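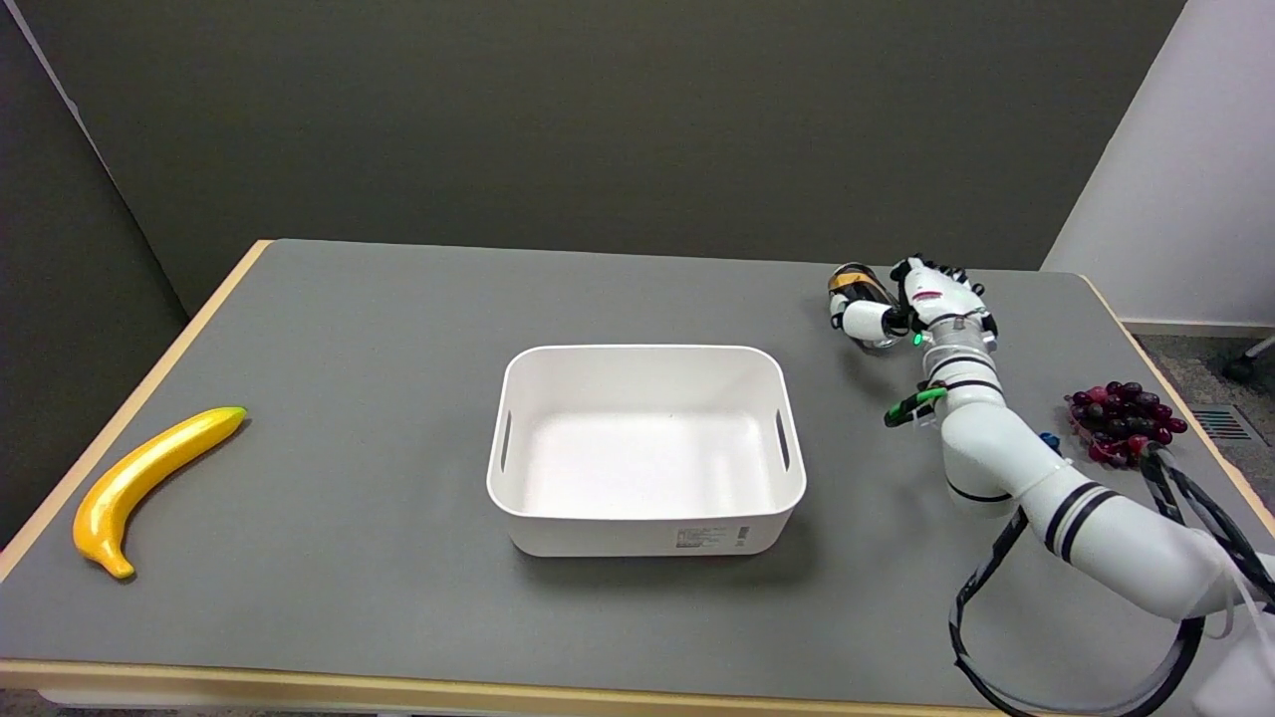
Photo: Najafi project / head camera, bin task

Progress report, October
Submitted by the Najafi software team to Prolstead

Short version: planner is in much better shape than last report, perception is mostly there, the logging tool ate more time than we wanted. One milestone slips into the next period. Budget fine. Details below, in the order of the work plan.

1. Motion planning

The old planner treated the bin as a solid box. Safe, but it meant the arm always came in from straight overhead and often couldn't find a path at all when the object was close to the far edge of the table. Replaced with a five-panel model (four walls and a floor, open top). Walls are flared a little on the bins we use so the panels are tilted to match. Handle cutouts are ignored, ie. treated as solid wall. We may come back to that, low priority.

Planning failures on the standard test set: 49 out of 976 requests. Most of the remaining failures are reaches across the bin to the opposite side of the table, arm mounted on the right, object on the left. The banana position in the test set is the worst one for this. Two things we've tried:

- letting the elbow swing higher on the way over. Helps, but paths get long and look odd
- seeding the search with a previously good path. Helps more. Cheap. Keeping this one

The hand is modeled as a single hull when it's moving between positions and as seperate fingers only for the last part of the approach. That switch was causing a visible hesitation before each grasp. Fixed by doing both collision checks up front and caching.

Known problem: cable on the arm isn't in the collision model at all. Currently handled by a joint limit on the forearm roll, tighter than the hardware limit. It costs us some reachable space. A proper cable model is a research project of its own and we don't propose to start it under this grant.

2. Perception

Object detection runs from the head camera only. Toy fruit on a gray tabletop is an easy background and we know it, see risks.

Grapes are the hard item. Glossy, lots of small highlights, and the depth comes back full of holes. The segmentation used to split the bunch into several objects and the planner would then try to pick one berry. Now we merge fragments that sit within a hand width of each other and have similar color. Crude but works on our set. It will merge things it shouldn't if two dark objects are put down next to each other.

The tray under the grapes was also getting picked up as part of the object. Grasp height came out too low. We now fit the table plane first, then look for a second flat surface just above it. Ok on the red tray, not tested on anything else.

Occlusion by the arm: if the hand is parked over the table it hides whatever is behind it. Detection now keeps the last good position of an object and marks it stale. Stale objects can be planned to but not grasped until they're seen again. The arm moves aside on its own for this if it has to. That added a bit of cycle time, we think it's worth it.

3. Control

Grasp controller moved from fixed finger targets to a closing motion that stops on contact, finger by finger. Thumb first, then the others. Thumb-first matters for the banana, otherwise it rolls. Gains are still hand tuned. Same gains for every object at the moment, which is too firm for anything soft.

Release into the bin: hand now lowers below the rim before opening. Previously opened above it.

Control loop overruns: found 6 in the long run last period, all traced to log writes blocking the loop. Logging now on its own thread. None since.

4. Tooling (Drata)

Drata is our recorder and replay tool. This is where the extra weeks went. Old format had camera and joint data in separate files with separate clocks, and lining them up after the fact was a mess. New format writes one file per attempt with a shared clock. 248 attempts recorded so far in the new format. Older recordings are not converted and probaly won't be, the timing info we'd need isn't in them.

Replay works for perception and planning. You can load an attempt, change a parameter, and see what the planner would have done. Replay for control doesn't work yet, needs the contact signals and those are only logged at a low rate.

Viewer is slow on long files. Takes about a minute to open the big ones. Annoying, not blocking.

5. Milestones

M1 bin model in planner: done
M2 detection with occlusion handling: done, write-up still to come
M3 contact-based grasp: done for toy fruit set
M4 recorder and replay: partly done, see above. Control replay moves to next period
M5 two-object sequences (pick, place, pick next): started. Task sequencer runs in simulation, on the arm it still needs a person to confirm between objects

6. Risks

Background. Everything so far is one table, one wall color, one kind of bin. We expect detection to drop when any of that changes and can't say by how much. Plan is to repeat the test set at the Panness site, on their tables and with their lighting. Access agreed in principle, dates not set.

Tuning. Too many hand-set numbers in the merge step and in the grasp gains. Listing them all in one config file now, at least then they're in one place.

Single camera. A wrist camera would solve most of the occlusion cases. Not budgeted. Not requesting it this period but want to flag it.

7. Next period

- control replay in Drata, higher rate contact logging
- M5 on the arm without the confirm step
- second set of objects incl. soft ones, per-object grip force
- Panness visit and repeat tests
- M2 write-up

8. Budget

Staff hours over on tooling, under on perception, nets out close to plan. No hardware bought. Travel line untouched, will be used for Panness. No change requested.

Request from us: please confirm that moving the control replay part of M4 is ok so we can update the work plan before the next call.

Recent reports
Najafi: planner baseline and test set
Najafi: kickoff notes and work plan
Drata: file format, draft 2
Panness site: network and safety checklist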